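Sterkano publica el primer inventario de palabras que sus clientes no entienden

La empresa de mudanzas y guardamuebles retira de sus contratos 156 expresiones y promete que la siguiente carta que envíe se podrá leer de pie

10 de mayo de 2018. Sterkano, empresa dedicada a las mudanzas domésticas y al alquiler de trasteros, presenta hoy el resultado de un trabajo que empezó con una queja y que ha terminado por ocupar a medio departamento de administración: la revisión completa de todos los papeles que la compañía entrega a quien tiene la mala suerte de cambiar de casa.

La queja era breve. Una clienta devolvió su contrato con la palabra «sobrevenido» rodeada en rojo y una pregunta al margen: «¿Sobre qué?». El departamento jurídico tardó 3 semanas en contestar, y la respuesta contenía la palabra «sobrevenido» en dos ocasiones. A la vista del intercambio, la dirección decidió que quizá convenía echar un vistazo al resto.

El resto era considerable. El contrato estándar de guardamuebles, sumados sus anexos, llegaba a 60 páginas, cinco de ellas dedicadas a definir términos que no volvían a aparecer. La cláusula sobre pianos remitía a la cláusula sobre objetos de naturaleza frágil, que remitía a la de pianos. Había también un párrafo, heredado de una versión muy anterior, que regulaba con todo detalle el transporte de aves de corral. Sterkano no transporta aves de corral y agradecería que este comunicado no diera ideas.

Para poner orden, la empresa encargó el trabajo a Gorard, estudio especializado en lenguaje claro, que pidió leerlo todo antes de dar presupuesto y, después de leerlo, pidió revisar el presupuesto. El método fue sencillo. Se reunió a un grupo de antiguos clientes, se les entregaron los documentos y un lápiz, y se les invitó a subrayar cuanto no entendieran. Hubo que reponer lápices. 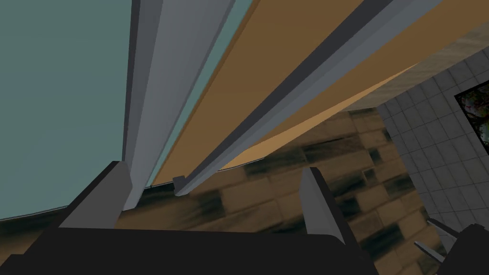
Con los subrayados en la mano, Gorard elaboró una lista de 156 expresiones que no sobrevivirán a la próxima reimpresión. Entre las más señaladas figuran «a los efectos oportunos», «en su defecto», «el precitado inmueble» y «sin perjuicio de lo anterior», que en un mismo folio aparecía cuatro veces y perjudicaba seriamente lo anterior. El «precitado inmueble» pasa a llamarse «su casa». El «bien mueble objeto de depósito» será, según los casos, un sofá, una caja o una bicicleta.

El nuevo contrato ocupa seis páginas. Incluye el precio en la primera, el teléfono de contacto en la misma cara que el precio y una explicación de qué cubre el seguro redactada en frases que tienen sujeto. Los abogados de la casa han dado el visto bueno con una nota adjunta que, por coherencia con el proyecto, se les ha devuelto para que la acorten.

«Durante años creímos que un contrato largo transmitía seriedad. Transmitía peso, sobre todo a la hora de graparlo», señalan desde la dirección de Sterkano. «Quien se muda ya tiene bastantes cosas sin abrir encima de la mesa».

La revisión alcanza también a las cartas de aviso, las etiquetas de las cajas y los carteles de los almacenes. El que advertía de que «queda terminantemente prohibida la permanencia injustificada en zonas de tránsito» dirá «No se quede en el pasillo, por favor». El «por favor» fue objeto de dos reuniones.

Los textos nuevos empezarán a usarse en septiembre en todos los centros de la empresa. Los clientes con un contrato en vigor conservarán sus condiciones y recibirán una copia en la versión nueva, sin coste y sin necesidad de solicitarla por triplicado. Quienes prefieran la versión antigua, por apego o por insomnio, pueden pedirla en cualquier oficina.

La lista completa de expresiones retiradas, con su traducción, estará disponible en los mostradores en forma de folleto. La primera tirada es de 697 ejemplares, cifra que corresponde al papel que quedaba en el almacén.

Sobre Sterkano
Sterkano ofrece servicios de mudanza, embalaje y guardamuebles a particulares y pequeños negocios. No ofrece soluciones integrales de movilidad patrimonial, aunque hasta ayer lo pusiera en su folleto.

Sobre Gorard
Gorard reescribe contratos, cartas e instrucciones para empresas y organismos.

Contacto para medios
Departamento de comunicación de Sterkano. Se atienden peticiones de entrevista y ejemplares del folleto hasta agotar existencias.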